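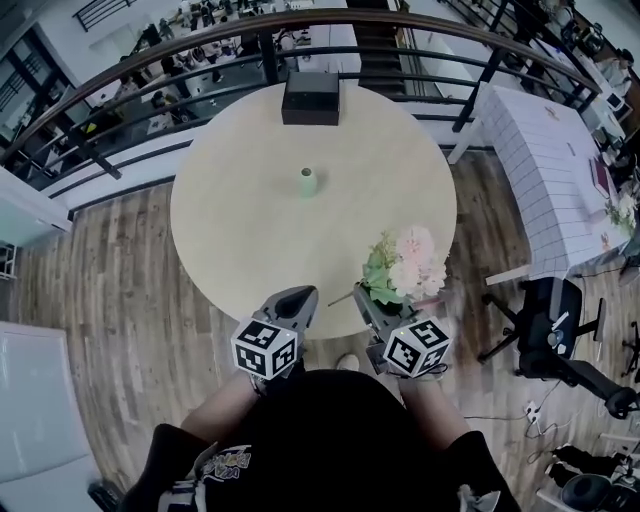
Flower Station Check, Erkska Student Gripper Project
Date: 10 August 2026
Checked by: Vasanthi Bhat
Station lead: Ilango Gounder

1. Table and props
Round table steady: OK
Vase near the middle, within easy reach of both grippers: OK
Comment: Keep the black box at the far side, by the railing. Nothing goes on the handrail, as there are people working downstairs.

2. Grippers
Finger pads seated, no tears: OK
Comment: Wipe the pads before each block of 19 runs.

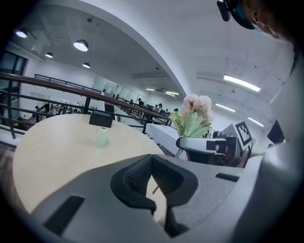 Scuffs on the housing are fine. Report any crack to Ilango and stop using that gripper.
Marker cubes tight on both grippers: OK

3. Cables and floor
Power strip away from walking paths: FIX
Comment: Cables trail over the floorboards. Tape them down before the next session. 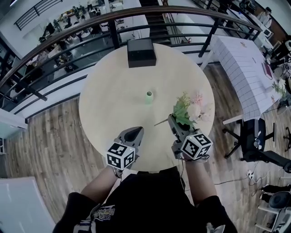
Leave slack at the right wrist so the cable does not pull when the arm is stretched out. Shoes and bags go in the Judine room.

4. People
Operator stands at the near side of the table: OK
Comment: Change operators after 8 runs.
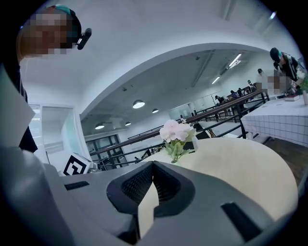

Anyone watching stays behind the cloth-covered table and does not reach over during a run.

Recheck item 3 in September.
Signed: V. Bhat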